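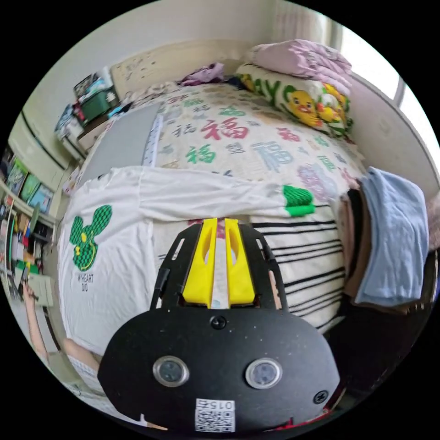
4. Folding on the bed

4.1 Before you start

Most folding guides assume a long, clear table at hip height. Few households have one, and the ones that do keep mail on it. This section of the Cumley Wardrobe Guide is written for a bed, with the bedding left on.

You will need:
– the Cumley folding card (the stiff gray one, not the thin index cards)
– the pile you sorted in Section 3
– a flat hand

The Jarman shelf dividers are not needed until Section 5. Leave them in the box. They scratch.

NOTE: Earlier printings told you to strip the bed and stretch a sheet tight across it first. We tried it both ways and saw no difference in the finished folds. If you like a bare surface, strip it. A comforter pulled reasonably level is good enough.

CAUTION: A comforter with a busy all-over print makes it easy to lose small items. Keep socks and underwear in their own basket until the shirts are done.

4.2 Long-sleeved T-shirts

Long sleeves are where most folding systems fall apart. The method below is the dullest one we know, and it survives being put in a drawer by someone in a hurry.

1. Lay the shirt flat on the bed, clear of anything else you plan to fold. If a second garment has slid underneath, pull it out now. A striped top under a white shirt will shift as you smooth and take the shirt with it.

2. Decide which side goes down. For a plain shirt it makes no difference, whatever you may have read. For a shirt with a printed front, start with the print facing the bed, so that it ends up on the outside.

3. Smooth from the collar to the hem with a flat hand. Two passes will do. Smoothing does not replace ironing and will not take out a set crease.

4. Straighten both sleeves out to the sides. Check that the cuffs are not rolled or turned inside out. Contrasting cuffs, such as checks or a solid band, show a twist quickly. On plain cuffs, feel for the seam.

5. Place the folding card in the middle of the back, its top edge just below the collar.

6. Fold one side of the shirt in over the card. The sleeve will now reach past the far side. Do not tuck it under.

7. Turn that sleeve down at the shoulder so that it runs parallel to the side of the shirt. If the cuff hangs below the hem, double it back up.

8. Repeat with the other side. The sleeves may overlap a little. This is fine in a drawer and slightly bulky on a shelf.

9. Slide the card out toward the hem. If it catches, you have folded too tightly. Open one side and do it again.

10. Bring the hem up to the collar, then fold once more if your drawer is shallow.

NOTE: The card is 4 mm thick. Thicker cards have been sold by other makers with the claim that they give a crisper edge. Kristýna Sýkora, who tested our methods at home for this edition, could not tell the folds apart when they were handed to her in mixed order. A magazine with a stiff cover also works.

4.3 Shirts with printed graphics

There is a good deal of advice about prints and very little of it agrees. What we are prepared to stand behind is this:

1. Read the care label before anything else. It outranks this guide.

2. Do not fold a shirt that has just come off a hot iron or out of a hot dryer with the print pressed against itself. Let it cool flat.

3. If you can, place the fold below or above the graphic. A large design with words underneath often leaves no clear space. In that case fold across the gap between the picture and the lettering.

4. Stack printed shirts with the print facing up so you can find them. Stacking them face to face is sometimes recommended to "protect the color." We have seen no evidence for it.

CAUTION: Do not put tissue paper scented with Dudis drawer oil against a print. The sachets are safe when hung from the rail. The loose oil marks white cotton, and the instructions that come with it mention this only on the back.

4.4 Striped knits and other stretchy tops

Stripes look as though they should make folding easier. They help only if the garment was lying straight to begin with, and knits seldom are.

1. Lift the garment by the shoulders and shake it once. Wringing or snapping it will pull the seams.

2. Lay it down and look along one stripe near the middle. If it curves, the cloth underneath is bunched. Lift and lay it again. Pushing the stripe straight with your fingers only moves the bunching somewhere else.

3. Fold as in 4.2, steps 5 to 10, but leave out the card if the fabric clings to it.

4. Do not try to match the stripes at the edges. It takes a long time and the match is gone the first time the drawer is closed.

NOTE: Heavy knits can be rolled. Rolling is said to save space. In our drawers it saved none, though it did let us see everything at once, and some people will find that reason enough.

4.5 If the fold will not hold

The shirt opens in the drawer.
The stack is too loose. Stand the shirts on edge and fill the gap with another row, or use a Jarman divider (Section 5).

One side is thicker than the other.
A sleeve has doubled over itself. Go back to step 7.

The collar ripples.
The card was set too high. Lower it slightly and refold. Collars that have already stretched will ripple whatever you do.

The whole pile leans.
Turn every second shirt around so that the collars alternate. A pile that still leans is too tall.

4.6 How long it should take

The box says a full load can be folded "in minutes." Any length of time is minutes. When Hatice Ersoy worked through her winter drawer in January, the folding took her 48 of them, with one break to answer the door – and she had done it before. Expect to be slower on your first load, and stop if your back complains. A bed is low for this work. Kneeling on a cushion beside it is easier than bending, and sitting on it drags the comforter out of level.

If you have to leave off partway, put the finished shirts in their drawer first. Finished piles left on a bed get slept beside or moved to a chair, and then you are back at Section 3.

4.7 Looking after the card

Wipe with a dry cloth. Do not soak. The printed ruler along one side wears off with use and was never very accurate, so measure your drawers with a tape. Replacement cards are sold through Hunditora under part number 149. Part 146 is the children's size and is too narrow for an adult shirt, despite the wording on the packet.

Continue to Section 5, Filling the drawer.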